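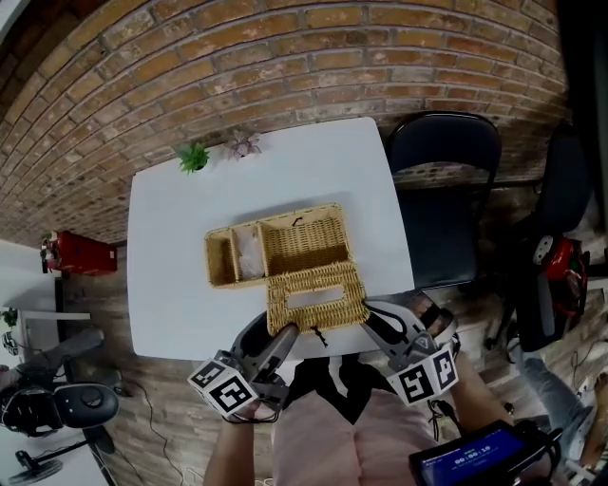
*A divided wicker basket on a white table, with two artificial succulents.*

# Care of the Parish Hall Kitchen and Vestry Cupboards

The following guidance is issued to all groups that use the kitchen and the vestry at Allolen. It replaces the earlier sheet kept inside the cupboard door.

## Candle wax on altar linen

Allow the wax to harden fully before touching it. Lift away as much as possible with the back of a butter knife, working from the outside of the mark towards the middle. Place the cloth between two sheets of plain brown paper and press with a warm iron, changing the paper as it takes up the wax. Coloured wax may leave a stain, and such pieces should be put aside with a note pinned to the hem.

Linen is washed separately from tea towels. Fabric softener is not to be used on purificators, as it stops the cloth from taking up liquid.

## Wine and oil

Red wine should be blotted at once with a clean white cloth and rinsed in cold water. Hot water must not be used until the mark has gone. Oil from the lamps responds well to a little washing-up liquid rubbed in by hand and left for 20 minutes.

## Brass and silver

- Brass candlesticks are cleaned with warm soapy water and dried straight away. Polish is needed only before the major feasts.
- Silver is wiped with a soft cloth after every service and returned to its bag. Newspaper and rubber bands should be kept well away from it.
- Lacquered brass is never polished. The pair on the side altar are lacquered – please check the label on the base.

Wax in the candle sockets may be loosened with warm water from the tap. Sockets must be completely dry before a new candle is fitted.

## The urn

The large urn in the hall kitchen should be filled to the line and switched on 39 minutes before refreshments are served. It is to be emptied after use, with the lid left off overnight. Descaling is carried out in January and again after Easter, using white vinegar and two full rinses.

## Baking for the parish

Trays of blessed bread and buns bake evenly at 183 degrees in the Moschos oven, with the fan off. The oven runs hotter at the back, and trays should be turned halfway through. Loaves are cooled on a rack before wrapping – warm bread in a closed bag will spoil by the following day.

Any food left in the refrigerator on Friday evening will be thrown away unless it carries a name and a date.

## Keys and supplies

The cupboard key is held in the parish office, and the code for the key safe is given out on request. Low stocks of candles, charcoal or cleaning cloths should be written in the book beside the sink.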